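## Questions about reflexology at Akov

**Do I need a referral?**

No. You can book directly. If you are being treated by a doctor or a podiatrist for a foot problem, ask them first and bring any instructions they gave you.

**What happens at a first visit?**

You fill in a health form, which takes a few minutes, and then your practitioner goes over it with you. The session itself is done in a reclining chair. You take off your shoes and socks and stay dressed otherwise. Please wear pants that roll up to the knee.

**How long is a session?**

A first visit is an hour, including the form. After that you can choose an hour or 40 minutes.

**Does it hurt?**

It shouldn't. Some spots on the foot are tender and you may feel firm pressure there. Say so if it is too much. Pressure can be changed at any point.

**My feet are ticklish. Is that a problem?**

Usually not. We use steady thumb pressure, and light strokes are left out if you ask.

**Can reflexology cure my condition?**

We don't treat or diagnose illness. Many clients come because they find it restful, and some tell us they sleep better afterward. Keep taking any medicine you have been prescribed.

**Who should not come?**

Please don't book if you have a blood clot, an open wound or infection on the foot, or a recent fracture. If you are pregnant or have diabetes, call before booking so we can talk it over. Athlete's foot has to clear up first.

**Who are the practitioners?**

Wilma Brouwer and Toon Van Leeuwen. Both trained at Skolia. Wilma also does hand reflexology, which is an option if your feet can't be worked on. Toon takes the evening appointments.

**Do you use oils?**

We use an unscented cream, or plain cornstarch powder if you prefer. Tell us about nut or skin allergies on the form.

**Can I bring my child?**

Children 12 and over are welcome with a parent in the room. Sessions for them are shorter. 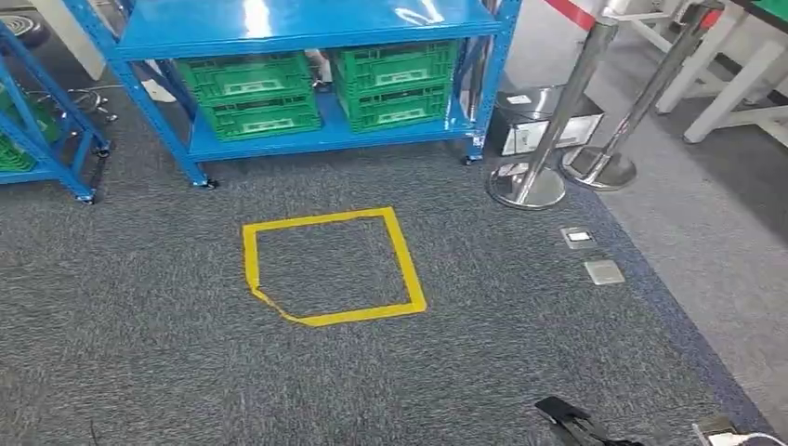
**What if I need to cancel?**

Give us 20 hours' notice and there is no charge. With less notice we charge half the session fee. If you are sick, please stay home and call us as early as you can.

**Do you sell gift certificates?**

Yes, at the front desk or by mail. They are good for one year and can't be exchanged for cash. Have the certificate number ready when you book.

**Will my insurance pay?**

Most plans don't cover reflexology. We can give you a receipt with the date and length of the visit, but we don't file claims.

**Where do I park?**

Use the lot behind the Van Acker building. The spaces along the fence belong to the tenants upstairs. The back entrance has a ramp, and the front has three steps.

Last updated January 6, 2010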